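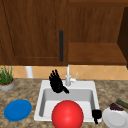 Stusgate Kitchen Water Diaries

Version 2 of the diary files from the Stusgate household water study. Each row is one use of water in a home kitchen, written down by the person who turned on the tap. The homes are in two towns, Lerthorpe and Dilotdale.

What is in the folder

diary.csv has the entries themselves.
homes.csv has one row per household: town, number of people, type of water heater, dishwasher yes or no.
codes.txt lists the activity codes.
changes.txt lists what was fixed between versions 1 and 2.

The files are plain UTF-8 with commas between fields. Free text is in double quotes. Join the two tables on home_id.

How the entries were collected

We mailed 300 paper diaries in August. Each covered one week, starting on a Thursday. People wrote the time, what they were doing, whether the tap was hot, cold or mixed, and their best guess at how long it ran. Homes that agreed to it also read their water meter at the start and end of the week.

The paper diaries were typed in at the Gaete office. Two people typed every page separately and a third settled the differences. Where the handwriting could not be read, the field is blank and the flag column says U.

Fields in diary.csv

home_id: random number, not tied to the address
day: 1 to 7, where 1 is the Thursday
time: 24-hour clock, as written
activity: code, see codes.txt
temp: H, C or M
seconds: the writer's estimate
note: free text, lightly edited to take out names
flag: blank, U or R

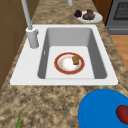

There are 18 activity codes. Hand washing and rinsing produce are separate codes. Rinsing dishes before loading a dishwasher has its own code (07) and should not be added to washing dishes by hand (06) unless you want total dish water. In version 1 these two were mixed up for 19 homes in Dilotdale. They have been recoded from the paper pages and carry flag R.

Known problems

The seconds field is a guess and it shows. Many entries end in 0 or 5, and long runs are rounded to the minute. Do not turn seconds into gallons without a flow rate for that home. We did not measure flow rates.

Short uses late in the evening are probably missing. Several people told us they filled in the last part of the day the next morning.

Meter readings are given for 73 homes only. They cover the whole house, including showers, laundry and outdoor taps, so they are no check on the kitchen entries alone.

Renters are underrepresented in Lerthorpe. There are no weights in the files.

Privacy

Addresses and names were never typed in. Please do not try to identify a household from the notes.

Use

Free to use and share with credit to the Stusgate study. If you find an error, send the home_id, day and time of the row so we can pull the paper page. Fixes go into the next version and are listed in changes.txt.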